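The Shadow Problem

Why the slow part of household robots is the software that decides what it's looking at

Thursday, a bit after 4 in the afternoon, and the planner at Rarska has stopped again. No crash. No error. It's just sitting there with a path half drawn on the monitor, a green line that goes out from the gripper, bends left and quits. The log says the goal pose is blocked. Blocked by what? Click, scroll, click. By a shadow.

This is most of the job, I'm told. I spent two days at the Drornmont office, one floor above a tile showroom, expecting arms and motors. What I mostly saw was people reading logs.

Rarska writes software for robots that work in kitchens. They don't build the robots. Their product is called Wumbei and it's a stack in the usual sense: a perception layer that takes camera frames and says what's there, a planner that works out how to move, a controller that sends the moves to the joints and keeps correcting them on the way. Three pieces, three sets of people, one shared coffee maker. The pieces argue. So do the people, a little.

Start with control, since everybody there says it's the part that mostly works. The controller runs fast and doesn't know much. It gets a target, it gets force readings, it closes the gap between the two. Push a plate down on a counter and it'll ease off when the counter pushes back. The team rewrote that loop last winter and the old one is still in the repo, commented out, in a folder named DO_NOT. The new one is shorter. It's also pickier about timing, and a late message from upstream makes the wrist twitch. They call that a hiccup. There is a hiccup counter on the dashboard and on my first morning it read 184, for the week. Better than the week before, they said, and went back to typing.

Planning is slower and fussier. Ask for a route from here to there and there are a million of them, most dumb. Wumbei samples a bunch, throws out the ones that hit something, smooths what's left. Fine in a tidy room. But "hit something" depends on knowing where the somethings are, and that's perception's problem, and that's where the meetings get long.

Because kitchens are awful. Shiny, white, soft. Towels are the worst. A mug has one shape. A towel has as many as you care to give it, and the fold you planned for is gone the moment you touch the edge. The older version of Wumbei treated cloth as a lumpy solid, which meant the planner went politely around every dish rag like it was a brick. The current version keeps a separate label for stuff that gives. The planner can go through it, slowly, with the force limit turned down. That one change took the spring and most of June.

Then there's light. Glare on a glossy surface reads as a hole, or as an object, depending on the angle and apparently on the mood of the network. Shadows read as edges. Put a hand near a plate and now there's two hands, one of them flat and gray, and the segmenter would like to know which one is going to move.

The answer they've settled on is dull and I kind of admire it. Don't trust one frame. Wumbei holds a short memory of what it saw and asks whether a patch acts like a thing. Does it slide across a surface without changing the texture under it? Probably a shadow. Does it jump when the camera moves and the plate doesn't? Probably a reflection. The patch gets a score, the score goes to the planner, and the planner is alowed to ignore anything under the line. Where to put the line is a fight. Too high and the arm bumps things. Too low and you get Thursday.

The data for all this comes through a second tool, Citau, and I ended up liking Citau more than the robot stuff. It's a viewer, basically. It pulls in footage shot from the gripper's point of view, lines it up with the motion log, and lets a person scrub back and forth and mark where the software got it wrong. Ugly thing. Gray buttons, a font from some other decade. There are 809 clips in the set they call hard kitchens and each one has to be looked at by a human at least once. Playback at half speed. Notes in a side box. "Glare again." "Towel = wall???" "ok."

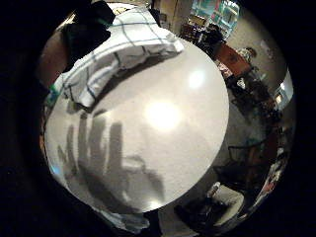
Hand shadow, overhead glare, a checked towel: the sort of view that Wumbei's perception layer has to sort out.

The fisheye makes it harder. A wide lens sees more of the room, good for the planner, but rims that should be smooth curves come out bent tight, and door frames lean. You can flatten the view in software and lose the corners, or keep it round and teach the network to live with it. Rarska went round. The undistort step is still in Citau as a checkbox, off by default, and two people told me seperately that it should be deleted.

What does any of it buy you? On the bench test, 100 tries at lifting a plate out from under a cloth, the new build beats the old one. I asked for the score and got a shrug and a "depends which lamp is on." Fair enough. They log the lamp now. It's a column.

Back to the blocked goal. The fix that afternoon was a single number in a config file, nudged down, then a replay of the same clip in Citau. The green line went out, bent left, kept going. Then a rerun of the whole hard set over night, in case the nudge broke something else. It had. Two clips with steam in them, both fine the day before. Somebody opened a ticket, titled it "steam," and put the kettle on the list of things to film.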